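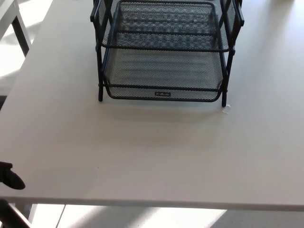
Chathurika Siddiqui wrote in to ask whether the paperwork for the winter parking permits has to be handed in on paper again this year, or whether a scan will do. She had sent a scan in October and heard nothing back.

A scan will do. The Girnulwood office now takes permit forms by email as well as over the counter, and both go into the same pile. If you mailed or emailed a form in October and have no reply, send it again with the word "permit" in the subject line. A batch of messages from that month went to the old Haque Street address, which is closed, and we can't get them back.

The rules for the permits are the same as last winter, with two changes. Each household may now have 2 cars on one form, so there is no need to fill out a second one. The fee is $22 per car for the season and can be paid by check or card. Cash is no longer accepted at the counter.

Please include a copy of your registration and something with your street address on it, such as a utility bill. A lease is fine. We do not need your insurance card, and several people have sent theirs anyway. Those copies will be shredded.

Residents of Plerance Court should use the form marked C, as the lot behind the court is being repaved and those cars will park on the Clornico side until spring. Overnight spaces there are on the lower level only. The gate closes at 10 p.m. but opens from the inside at any hour.

There are 700 permits for the season. Once they are gone we will start a waiting list, in the order the forms arrive. Stickers take 4 working days to print and will be sent to the address on your form. Put the sticker inside the rear window on the driver's side. Last year's stickers are no longer valid and should be scraped off.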